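Setting Up a Small Shared Kitchen
Speaker notes, Nurnedham Library, 29 July 2019

Slide 1. Title
Wait for the door to close. Say where the restrooms are. Handouts are on the side table, one per household. Questions at the end, but if a word makes no sense, stop me.

Slide 2. What the talk covers
Kitchens that more than one group uses: church halls, clubs, apartment buildings with a common room. I spent most of last year setting one up in Sakstead. The room is 242 square feet including the pantry closet. The talk goes in the order we did the work, and we did some of it in the wrong order. I'll say where.

We will not cover permits. Each town does them differently and the county office will answer the phone if you call before lunch.

Slide 3. The floor plan
Point to the sink first. We could not move the sink. The drain was where it was and moving it would have eaten the budget. So everything else got placed from the sink outward.

Leave a stretch of clear counter on one side of the sink for dirty things and on the other side for clean things. Ours is longer on the clean side. I would make the dirty side longer if I did it again. After a big meal the dishes come back all at once.

The refrigerator door opens toward the wall. This was a mistake. Check which way the door swings before you buy, and check whether the hinge can be switched. On ours it can't.

Slide 4. Counters
We looked at steel, laminate, butcher block and stone. Steel is what the restaurant supply people will tell you to get. It is loud and it shows every scratch, but you can put a hot pot on it. Laminate is cheap and fine until water gets into a seam. Butcher block needs oil, and in a shared kitchen no one feels it is their turn to oil it. Marble looks good and gives you a cold surface for pastry. Lemon juice and vinegar leave dull spots on it. Wipe up right away.

We went with laminate, with a steel section next to the stove.

Pass the sample chips around here. Get them back.

Slide 5. Boards
Never cut directly on the counter, whatever it is made of. On stone you ruin the knife, on laminate you ruin the counter.

Bamboo boards are light and not expensive. They are harder on a knife edge than maple. Don't soak them and don't put them in the dishwasher. Plastic boards can go in the dishwasher, but once they have deep grooves they should be replaced.

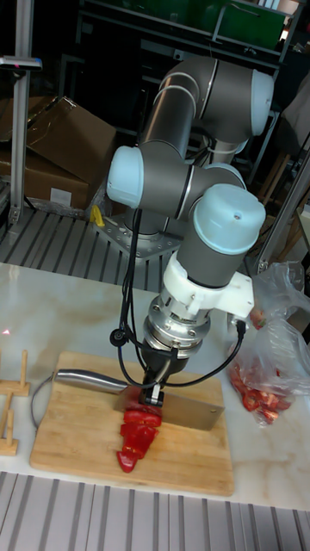

Slide 5: Cleaver and red bell pepper on a bamboo board, marble countertop.

Put a damp dish towel under the board if it slides. A piece of rubber shelf liner also works and it stays put better.

We keep one color of plastic board for raw meat and a different color for everything else. Write it on the wall. People who cook there once a month will not remember which is which.

Store boards standing up with air between them. A cheap file sorter from an office store is the right size.

Slide 6. Knives
You need fewer than you think. Ours has 8 in total: four chef's knives, two paring knives, one bread knife and one cleaver. The bread knife gets used for everything, including things it shouldn't.

The chef's knives are Nakajima, the plain line with the black handle. They came as a donation. If I had been buying I would have bought something with the same shape of handle across the set, because people grab by feel.

A cleaver is useful for squash and cabbage. The weight does most of the work. For small jobs it is more blade than people want.

Sharpening: put it on the calendar. We send ours out in June, after the spring dinners. Between sharpenings, use the honing rod. If someone in the room knows how to use a rod, ask them to show it after the talk.

Wash by hand, dry, put back. No knives left in the sink under suds. Say this one twice.

Slide 7. Storage
Open shelves for anything used every time. Closed cabinets for the roasting pans and the punch bowl. Label the shelf edge. If you label only the bin, the bin moves and takes the label with it.

Heavy things go between knee and shoulder height. The stand mixer should live on the counter, or else it will never be used.

Give each group one lockable cupboard. Colon Hall down the road tried doing without and lost 2 coffee urns in one winter. They have locks now.

Slide 8. Outlets and cords
This took longer than anything else. Old kitchens have too few outlets, and they tend to be behind the refrigerator. Have an electrician look at the room before you order any appliances. We ordered first. The warming cabinet sat in a hallway for six weeks.

Things to say about cords:
Nothing hangs over the counter edge.
Nothing crosses the sink.
No power strips on the floor, where they get mopped.
Leave slack anywhere a thing has to move or be pulled out for cleaning.

Zip ties are fine for a cord that stays put. Pull them snug and stop. If they bite into the jacket they are too tight. For anything you unplug each week, use hook-and-loop straps, which you can undo without scissors.

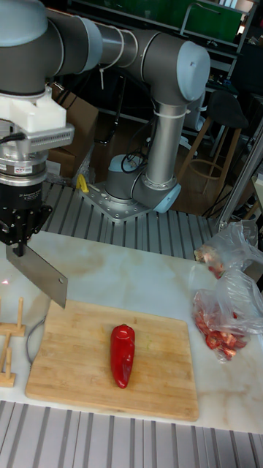 Slide 8: Two white zip ties holding cabling, with a bundle of black cables at the back of the base.

Trim the tail of the zip tie flush. A tail cut at an angle will scratch the next hand that reaches in.

Slide 9. Money
The small items came to $200 more than planned. That was hooks, liners, bins, labels, a second trash can, a step stool. Put a line in the budget for them at the start. Appliances were close to the quote. Plumbing came in under, which surprised me.

Buy pots used. Buy dish towels new, and buy twice as many as you want to.

Slide 10. The sign on the wall
Read it out loud. Oven off, floor swept, trash out, lights. Ours started as a full page and no one read it. It is four lines now, in large type, next to the light switch.

Slide 11. Questions
Leave this one up. The floor plan is on the back of the handout. If the question is about grease traps, the answer is ask the plumber. Chairs go back on the rack before we leave.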